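Four Grippers and a Sore Wrist
My spring of squeezing things with somebody else's fingers
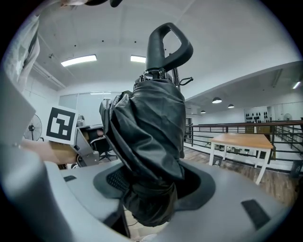

I've spent most of May trying to decide which hand-held gripper I'd want strapped to my arm for a full working day, and I have opinions now. A hand-held gripper, if you haven't met one, is a robot's hand with a person on the other end of it. You pick things up, the camera records how you did it, and later an arm tries to learn from the recording. The camera on this one sees nearly everything: its own gray shell and black rubber pads, one finger as a blur on the left, the square black-and-white marker on its card, and then the whole mezzanine out to the railing and the pendant lamps. It also sees a tall column of wrinkled black cloth with a looped handle on top, right up the middle, and I got so used to looking past it that I stopped noticing it by the second afternoon.

The wide view is the first thing people argue about. A wide lens bends the ceiling like a tent, and you'd think that would be terrible for teaching a robot anything. Yevhen Kravets, who let me use his upstairs floor at Poseleck and put up with my questions, thinks the bending hardly matters. What matters to him is whether the camera can still find its place when your hand goes somewhere silly. Lamps, railings, door frames, table edges – all of that helps. Point a narrow camera at a blank tabletop and it has very little to hold on to.

So, the grippers. I tried four, and I'll go by the names on the boxes.

The Drasdale is the light one. You squeeze a trigger, two flat fingers close, and it feels like using a very expensive pair of barbecue tongs. I loved it for the first hour! I folded napkins, I moved eggs, I put the lid back on a marker pen (harder than it sounds). Then I tried to lift a full water bottle and the fingers bowed outward, and the bottle slid down in a slow, embarrassing way until it was resting on my shoe.

The Abugri comes at it from the other side. It's heavy, it's stiff, and it'll hold that water bottle until you get bored. My wrist hated it. After a morning of sorting hardware I could feel it all the way up to the elbow, and my last few recordings were noticeably worse than my first ones, with lots of little wobbles before each grab. Yevhen played them back for me at half speed, which I thought was unkind.

Then there's the Galbridge, which has curved soft fingers and was easily the best with anything floppy or odd-shaped. Dish towels, a bag of rice, a bunch of keys, no problem. Thin flat things were another story. I chased one playing card across the table for so long that I finally pushed it off the edge and caught it on the way down, and I'm sorry to say that run is in the data.

The fourth was Poseleck's own shop-built model, and I'm aware I was trying it in their building while drinking their coffee. Still, the balance was lovely. The weight sits back over your forearm, so you're steering the fingers and letting the arm do the carrying. The trigger is a bit mushy and I wished for a firmer stop at the end of it.

By the time I was done, the four of them together had given us 3,582 recorded grabs. Yevhen threw out the ones where tracking had dropped or where I'd plainly lost the plot, and that left 2,328. He had been hoping for 2,000, so there was a small celebration involving crackers.

We spent the last evening running the results on a real arm, 7 tasks in all, starting a little after six. I'd expected the Abugri recordings to win because the grip itself was so solid. The arm did well with them on the bottle and the paint can, and then copied every one of my tired little wobbles on the small stuff. You could practically see my sore wrist in it. The Galbridge runs were smoother across the board, apart from the playing card, which the arm chased exactly the way I had.

If you're shopping, my advice is to borrow before you buy, and to borrow for a whole day. Ten minutes at a trade show booth will tell you how the trigger feels and nothing about your elbow at four o'clock. Bring your own objects, too. The foam cubes that come in the demo kit are easy for everybody.

I sent the Drasdale back first and the Abugri a day later. The Galbridge is still on my kitchen counter, and I've been promised two more weeks with it and a new set of fingertips, thinner at the ends, so the card and I are going to try again.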